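3.2 Pacing in the junior cross-country season

It is worth saying a little more about how the younger runners at Skadside settled into their races, because the season totals reported earlier hide a good deal of what the coaches had been telling us since June. The club's under-14 squad raced over 2 kilometres on the Aleo course, a loop that climbs gently for the first half and then gives all of that height back on the way home. Almost every runner we spoke with described the opening climb as the hard part, and yet the split times suggest that the real losses came later, on the flat behind the clubhouse, where the field had thinned out and there was no one close by to chase.

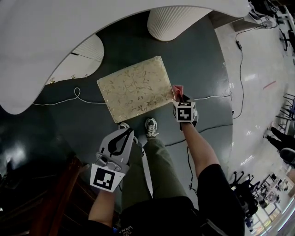
Figure 5. Patterned cushion on the floor, with a pink cloth held at one edge.

Following Ekwueme, we treated a runner's first split as a reasonable guide to intent and the last as a guide to what was left in the legs. The difference between the two was largest among those in their first year of racing, as any parent who has stood at a finish line on a cold morning will probably have guessed. Usman, who coached the squad throughout and was very generous with her notebooks, had them practise starting from the middle of the pack, and by the closing meets the early rush had softened considerably.

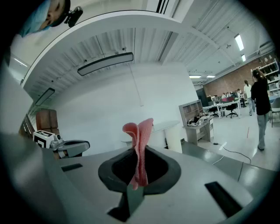
920 words in this section

We should be a bit careful here. Team scoring rewards the runner who holds on for a middling place just as surely as it rewards the one out in front, and several of the children told us, quite cheerfully, that they ran differently when they knew a teammate's points depended on them. Salamatu Usman's own view is that this mattered more than any change in training, and we have some sympathy with it. The Trileck meet, where more than 100 juniors lined up on a narrow and rather muddy start, offers the best comparison, and we turn to its results in the following section.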